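Plerneck Community Kitchen: Minutes of the Members' Meeting
4 November 2018
Posted by the Secretary

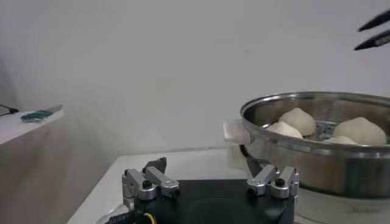 The member for Fumport asked, before the agenda was taken up, whether the fall supper would be charged by the plate again, as several families had found the August price too high. The chair put the question under item 3.

1. Minutes of the last meeting
The August minutes were read. One correction: the hall deposit was paid by the kitchen and not by the Fumport group. Approved as corrected.

2. Accounts
Opening balance $802. Income from the August supper $1039. Paid out since then: $452 to Bouazza for flour, rice, oil and dry goods. The gas bill has not come in and will be carried to the next meeting. The report was accepted.

A member asked why the Bouazza bill was higher than last year's. The order had two extra sacks of flour on it, and one of these is still sealed in the dry store. It was agreed to use that sack before ordering again.

3. Fall supper
Discussion of the price went on for some time. One view was that a plate price is easy to collect and people know what they owe. Against that, families with small children pay for food the children do not eat. A donation jar was suggested. The last time a jar was used, the takings did not cover the rice.

Moved and seconded: that adults pay $14, that children under ten eat free, and that seconds be served only after everyone has been through the line. Carried, with two against.

The menu will be soup, steamed buns, rice, greens and a bean dish. The bean dish will be made without meat. Fumport offered to bring dessert and was thanked.

Doors will open at five and food will be served at half past. Tickets will be sold at the door only.

4. Equipment
The smaller burner on the back range is still slow to light. It is not to be lit with paper. A repair quote is to be obtained before the next meeting.

Sterno cans for the serving table are running low. Moved that one case be bought. A member asked that the cans be kept on the high shelf with their lids on, and this was agreed without a vote.

Lids have gone missing from several of the stock pots. Anyone who took one home after the August supper should return it to the rack by the sink.

5. Dish washing
The complaint from August was raised again: the same few people end up washing. A sign-up sheet will go on the pantry door with half-hour turns. Names must be down before the supper. A proposal to use paper plates was made and lost.

6. Hall key
Plerneck has two keys and one is bent. A new one will be cut and the cost taken from petty cash. Groups using the kitchen are reminded to return the key to the box on the same night.

7. Other business
The Fumport group asked to use the kitchen for a morning of bread baking. Agreed, provided they bring their own yeast and leave the sealed flour alone.

The recipe binder needs new sleeves. Held over.

The meeting closed at 8:40. The next meeting will be held after the supper, on a date to be posted on the pantry door.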